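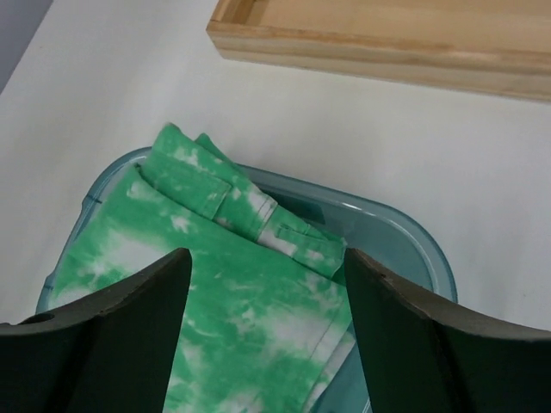 Attachment 1: the green and white trousers, folded in the blue tray, waistband at the top.

Ticket 2074
Subject: Green dye still coming out of tie-dyed cotton trousers
Opened by: Lenka Jurčo, Wirkthorpe dye workshop
Handled by: Ilse Lenz, Torano dye help desk
Status: Closed

Lenka Jurčo, 9.10 am
Hello! First of all, I love this green. It's the best colour we've had out of the workshop all year and everyone who walks past wants a pair. The trouble is the rinse water. I've done four cold rinses and one warm wash, and the water is still coming out the colour of mint cordial. The whites are holding up well so far, but I don't want to hand these over and have them turn somebody's towels green.

Trousers weigh 540 g dry. Dye is Torano green, mixed as it says on the tub. Soda soak was 30 minutes, then the dye went on with squeezy bottles and they sat in a bag overnight in the back store.

Ilse Lenz, 10.25 am
Hi Lenka, what a gorgeous pair of trousers! Those cloudy white patches are lovely. Three questions:
- How cold does the back store get at night?
- Was the warm wash properly hot, or only hand-warm?
- Did you use anything on them between the rinses, such as vinegar or a fixer?

Lenka Jurčo, 11.40 am
Thank you!! Answers:
- Cold. It's December and the heater goes off when we lock up. I'd guess single figures.
- Hand-warm. I was nervous about the whites.
- Yes, a splash of vinegar in the second rinse. Zdeňka Říha always does it with her wool, so I thought it couldn't hurt.

Ilse Lenz, 12.05 pm
Brilliant, that helps a lot. I think there are two things going on. The dye needs a warm place to take hold on cotton, and a cold night leaves plenty of it just sitting in the cloth. Then hand-warm water is too gentle to shift what's left. Vinegar is great with wool and acid dyes, but leave it out with this one.

Please try this:
1. Rinse cold under a running tap until the water is pale. Open the pockets and the waistband, and work the water through the seams and under the belt loops.
2. Soak in very hot water with a small squirt of plain detergent. Leave for an hour and stir now and then.
3. Tip it out and do the same again with fresh hot water.
4. Machine wash hot, on their own.
5. Press a damp white cloth hard against the waistband and look for green.

Don't leave them folded up wet between steps. Wet layers lying together are how green creeps into white.

Lenka Jurčo, 4.50 pm
Oh, this is fantastic. First hot soak came out dark green, second one pale, and the machine wash nearly clear. The white cloth picked up a faint smudge at the back seam and nowhere else. And the whites are still white! Svatopluk Matoušek wants to do a jacket the same way now.

Ilse Lenz, 5.05 pm
Hooray! One more hot soak should see off that smudge. For the jacket, keep the bag somewhere warm overnight. An airing cupboard is ideal, or a cool box with a couple of hot water bottles in it. I'd love to see it when it's done.

Lenka Jurčo, 6.30 pm
Third soak done, cloth came up clean. Please close this one. I'll open a new ticket for the jacket, as he's already asking about purple.

Closed by Ilse Lenz. Linked to ticket 759 (colour run, cold room).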